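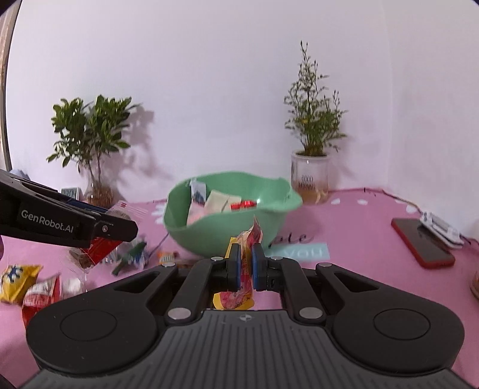 I have an opinion about snacks, and it took me most of a winter to arrive at it, so please bear with me.

For the last while I've been one of the people who show robots how to do things. You take a gripper in each hand, you do an ordinary chore at an ordinary table, and the recordings go off to be learned from. I did 326 of these at a place in Irnham, nearly all of them small tidying jobs, and before that I spent a stretch at Trimholm driving an arm from across the room with a pair of joysticks. I've now done it both ways, and I think we should be doing far more of it by hand, in real rooms, with annoying objects.

Take a snack packet. If you've never tried to pick one up with two stiff fingers and a bit of rubber, you'd assume it's the easy one. It weighs nothing! It doesn't roll! But a packet has no proper shape. You squeeze it and it crinkles away from you, and if it's been torn open the top flops whichever way it likes. Getting one over the rim of a bowl is a little negotiation, and you do it with your wrist before you've thought about it. My wrist learned to come in a touch low and tip the packet up on the way. I couldn't have written that down for anyone. I only noticed I was doing it when I watched a session back.

Now, the joysticks. At Trimholm I was slow and careful and I hated every minute of it – well, most minutes. With remote control you can't feel the thing you're holding, so you stop, check, nudge, stop again. The robot gets a lesson from somebody who is basically wearing oven mitts and looking through a mail slot. People who prefer it will tell you that at least the arm has really made the movement, so you know the movement is possible for it. Fair enough. I've held grippers at angles no arm bolted to a bench could reach, and some of my early sessions were thrown out for exactly that. I had it coming.

Still, look at what you give up. The remote setup at Trimholm lived in one room, on one gray table, with the same foam blocks for weeks on end. Hand-held grippers go where people are. You can work on a loud tablecloth with words all over it, with houseplants in the way and a phone lying where somebody put it down. There are crumbs. I've come to love the crumbs. A friend who works on a project called Dikden thinks I'm sentimental about this, and says clean tables first, messy ones later. I say later has a way of never getting scheduled.

My other gripe is with speed. Newcomers get told to move slowly so the data comes out nice, and they end up handling a bag of chips like it's a museum piece. Then you've got a robot that treats chips like a museum piece. I'd much sooner people worked at the pace they'd use before company arrives, fumbles included. Dropped it? Pick it up again and keep going, and leave that bit in. I learned more about picking things up from the drops than from the clean ones, and I don't see why a machine should be spared them.

Two hands, too. Please, two hands. So many demonstrations I've looked at have one gripper doing all the work while the other side of the table might as well not exist. Who clears a table like that? One hand is putting something in the bowl and the other is already drifting toward the next packet. It's harder to record and a pain to line up afterward (the Chávez sessions, 507 of them, took forever to sort for that reason alone), but it's how the job gets done in a house.

I'm back in Irnham in April, and I've asked for drawers. Those have their own problems, mostly the handles, and I'll probably have opinions about them by summer.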